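## 4. Preparing a practice lesson before the cell is switched over

This section is for the line leader and for the operators who will work beside the Arno picking cell at the Stirnmont packing hall. It explains how to make the practice lesson in the simulator, and what must be agreed with the shift before the real cell takes over the sorting of sample blocks. Please read section 3 (User accounts) first, otherwise step 2 will not work.

Text: Vija Vītola, site training. Last changed May 21, 2019.

### 4.1 What changes for the operator

Until now, one person at table 2 took the blocks from the tray, looked at them and put them into the fixture by hand. With the cell, the hand work at this table becomes less, and the work of watching, correcting and reporting becomes more. The operator is still the person who decides if the station runs or stands.

Three duties move to the operator with the cell:

- starting and releasing each batch at the panel
- correcting the grip position when the cell asks for it
- writing every stop into the shift book, also the short ones

The lifting of full trays stays as it was. The cell doesn't carry trays.

> **Note.** Operators who worked at table 2 by hand should be the first ones to be trained. They know which blocks come badly out of the tray, and this knowledge is not in the software.

### 4.2 Opening the lesson

1. Switch on the training computer and wait until the Plirent start window is shown.
2. Log in with your own name. Do not use the login of the line leader, the results are saved per person.
3. Choose **Lessons**, then **Grip and place**, then lesson 13.
4. Set the speed to 80 per cent or lower. Full speed is locked until the lesson has been passed one time.
5. Choose the gripper view. It shows the table from close to the fingers, so you will not see the whole arm.
6. Press **Prepare**. The fingers go to the open position and the lesson waits.

If the start window stays grey after **Prepare**, close the lesson and open it again. Do not restart the computer during saving – the small disk sign in the corner must be gone first.

### 4.3 Judging the position before the grip

Most mistakes in the lesson are made here. New users look only if the block is between the fingers, and press **Close** too early. Take time for this step. There are no points for speed.

1. Look at the gap on both sides of the block and compare the left with the right.
2. Look at the upper edge of the block. When it is not parallel to the fingers, the block may turn during closing.
3. Decide which way the gripper has to move. Say it aloud if a trainer is sitting with you.
4. Move in short presses of the arrow keys, and let the view come to rest after each press.
5. When both gaps look equal to you, press **Check**.
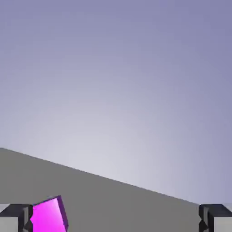 A magenta block close to the left finger, with the wide free space to its right, needs a correction to the left before anything is closed. The gripper must go towards the block. Many people press the right arrow at first, as they think of moving the block and not the gripper. It is a normal mistake and it goes away after a few tries.

The tilted table edge in the gripper view also confuses some people. Do not use it as a level line. Compare the block with the fingers only.

> **Caution.** In the simulator a wrong closing costs nothing. At the real cell it can push the block against one finger and stop the drive. Do not take over the habit of "closing and seeing what happens".

### 4.4 Closing and releasing

1. Press **Close** and keep your hand near the stop key.
2. Wait for the green line in the panel. If the line is yellow, press **Open** and go back to 4.3.
3. Press **Lift**, then **Place**.
4. After placing, press **Open** and **Home**.
5. Press **Save result**. Without this step the try is not counted in your training list.

Repeat until the panel shows "Lesson passed". You can stop for a break at any moment after **Save result**.

### 4.5 What the line leader arranges with the shift

Do this before the first person is entered for the real cell.

1. Agree who stands at the cell in each half of the shift. Watching a machine is tiring in another way than hand work, and two people should change places at the long break.
2. Write down who may be called when the cell stops. In the Sarıgül hall this list was missing at the start, and the operators waited beside a standing machine with no one to ask.
3. Explain how the stop counts are used. They go to the maintenance people and are not part of the personal assessment. Please say this clearly and also put it on the board.
4. Keep the hand fixture at table 2. It is needed when the cell is under service.
5. Collect questions on paper during the first weeks – some colleagues prefer not to ask in front of the group.

The training list from the first group has 1,186 saved tries. The line leader can open it under **Reports**. Use it to find which step needs more practice, and please do not print it with names.

### 4.6 If the lesson does not run

| What you see | What to do |
|---|---|
| **Check** cannot be pressed | The view is still moving. Wait, then press again. |
| Arrow keys have no effect | Click one time inside the gripper view. |
| Yellow line after each closing | Lower the speed and repeat 4.3 from step 1. |
| Result missing in the list | Log out and in again. If it is still missing, call site training. |

The second part of the training, at the real cell with the door closed, is planned for October and is described in section 5.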